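The Woman Who Maps a Town by Its Smells
Friday, May 19, 2023

Cuiping Liang starts talking before I've got my coat off. She has been up since five, walking the laneways behind the old Drikden cannery, and she wants to tell me about the wattle.

"It's gone over early this year," she says. "Down by the creek it's usually honey with a bit of dust in it, and this morning it was nearly all dust. I was so cross I walked it twice!"

Liang is the person behind the Zorwood Smell Map, a record of what one small town smells like, street by street and season by season. Every entry begins life as a few words scribbled on a paper note.

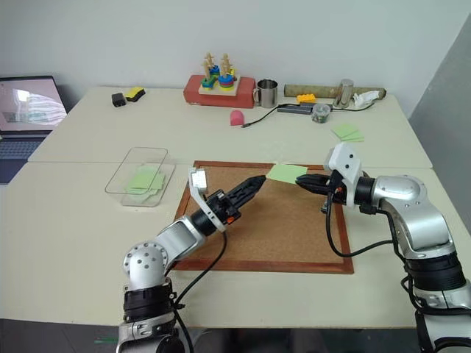
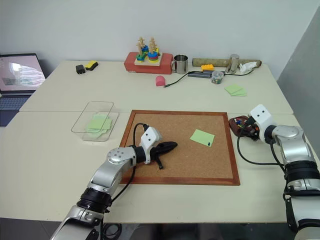
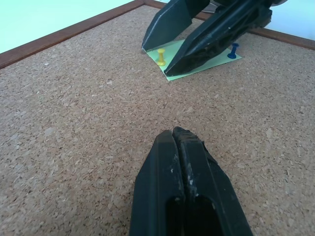 Cork board in a reddish-brown frame, on the table.

The map began, she says, with her mother's kitchen. Liang grew up above a noodle shop and moved to Zorwood as an adult, and for the first year she couldn't work out why the place felt so blank to her. Then one November evening somebody on Lui Street was frying onions with the window open.

"I just stood there on the footpath like a goose. And I thought, right, I live here now. I went home and wrote down 'Lui Street, onions, six o'clock', and the next day I wrote down something else."

She now has 2745 entries. The first 2000 she collected on her own, on foot, and the rest have come from neighbours, school kids and a postie who has (she tells me with real envy) the best nose in the district. They cover 14 streets, the creek path and the footy oval, where the liniment is apparently detectable from the car park on a cold morning.

What I loved, reading through them, is how exact people get once they're allowed to. A girl in grade four described the library as "carpet and somebody's mandarin". An entry for the hardware store reads "rope, then fertiliser, then rope again". There's one for a bus shelter that I can't print, and it made me laugh out loud.

Does she ever correct anyone?

"Never! If you reckon the chemist smells like a new doll, then that's what goes in. I had two brothers argue for half an hour over whether the bakery is more butter or more yeast, and I put them both down. Same bakery, same morning."

Some of the smells have already gone. The cannery stopped cooking tomatoes years ago, and for that one Liang had to rely on memory – other people's, mostly. She sat with former line workers and asked them to be as fussy as they liked. The colour of the steam came up over and over, she says, and so did the vinegar that never quite washed out of their aprons.

Her next plan is a printed edition, put together with the Drimow press, with the streets laid out in the order you'd walk them. She has been arguing with herself over whether to include the tip.

"Of course I'll include the tip," she says, and gets up to put the kettle on. "You should smell it after rain. It's magnificent."

Before I leave she makes me write one of my own. I put down "Cuiping's hallway, wet umbrella, ginger". She reads it, sniffs, and adds "and floor polish" in pencil.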